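Sorting a bag of mixed push buttons, trays or tubs?

cludutik59: Got a bag of old panel push buttons and I'm having a lovely time with them! Complete ones go in one tray, bits in another. Does anyone keep the contact blocks on, or strip everything down first?

Grigoris K: Leave the good ones whole. Stripping the lot is how you end up with 700 loose bits and no caps that fit.

pesonen_bench: Disagree! I strip every single one. You find the cracked housings that way, and it's a really nice evening's work (radio on, big mug of tea).

Grigoris K: You find them by looking, too. I like a blue tray for the ones with their caps on and a red tray for the parts.

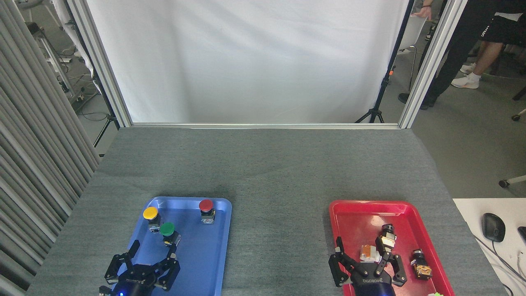
Yellow and red caps in the blue tray in both, parts in the red:

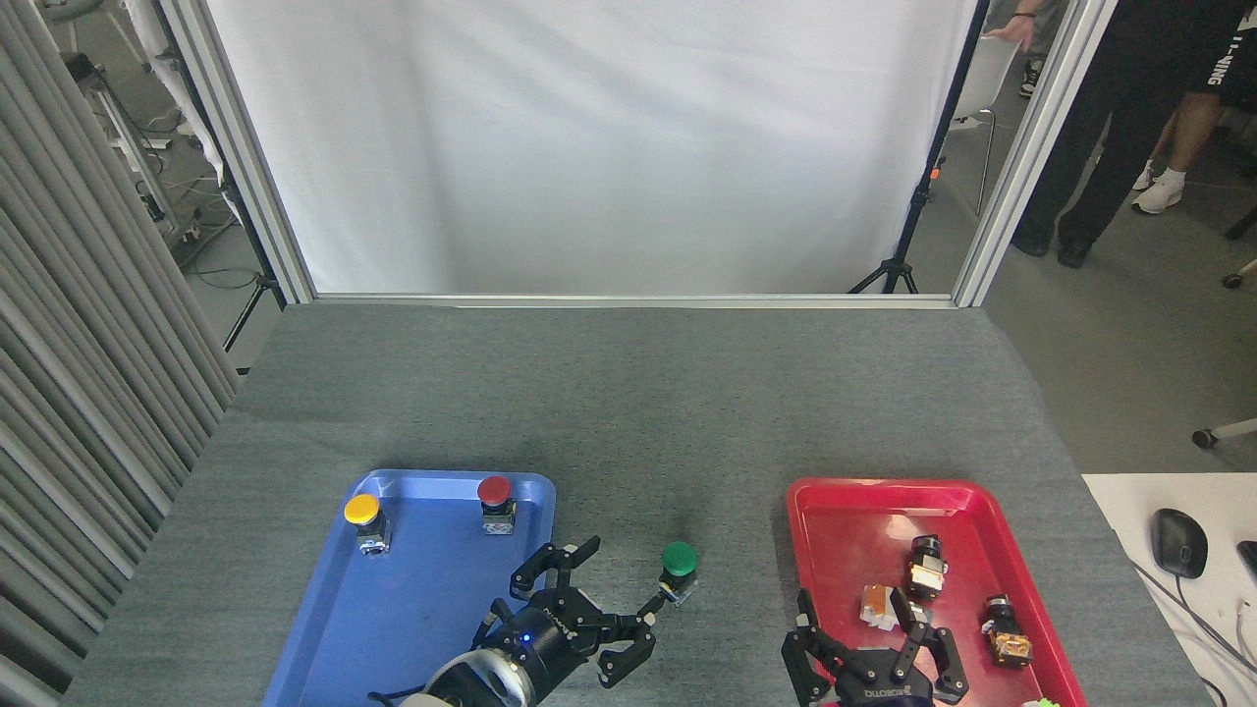

Aliki_Kal: Love a two-tray setup. What do you do with a block if you don't know which button it came off?

Grigoris K: Put it in the parts tray and try it against the next body that's missing one. If the clip doesn't seat with light pressure it's a different make, so don't force it.

pesonen_bench: Fair, I've snapped a few clips by forcing them. Still stripping mine though!

cludutik59: Right, whole ones stay whole. Off to find a second tray.

Comments (2)

drurance: Those mushroom caps are so satisfying to press. Great thread!

grelholm769: I'm with pesonen, strip the lot.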